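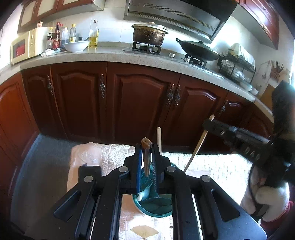 Pledent build group, minutes, Mar 21, 2018
Present: 7. Apologies: 2, both pleading work.

1. Minutes of the January meeting agreed, apart from the word "fire", now "warm smell".

2. Hand-held grippers. The pivots on the Grostitel arms still squeak. Oil to be tried before anyone designs a new arm. Blue finger pads to stay. The motion to call the project Dunix fell, 3 to 4, and will doubtless be back.

3. Utensil trial. Chopsticks remain the agreed enemy. Target is 29 clean lifts in a row, ladle excluded until tempers improve. The holder stays on the kitchen table and is not to be "helpfully" tidied between goes.

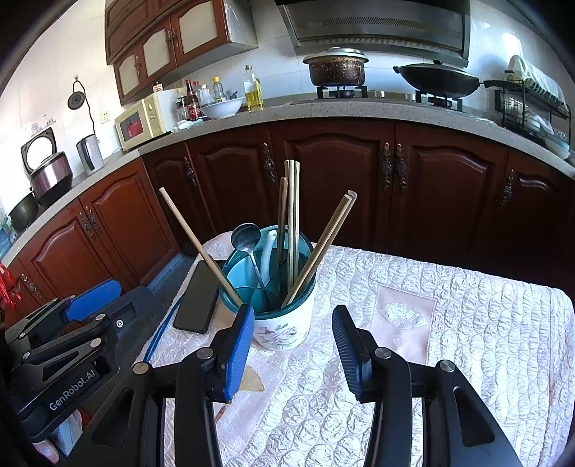

Item 3: utensil holder, with the ladle in residence.

4. Money. Bianchini want paying for the last lot of pins. Agreed to pay them.

5. Any other business. Biscuits. Discussed at greater length than items 2 to 4.

Next meeting at 8, same kitchen. Bring own screwdriver and take the same one home.

2 comments | 7 shares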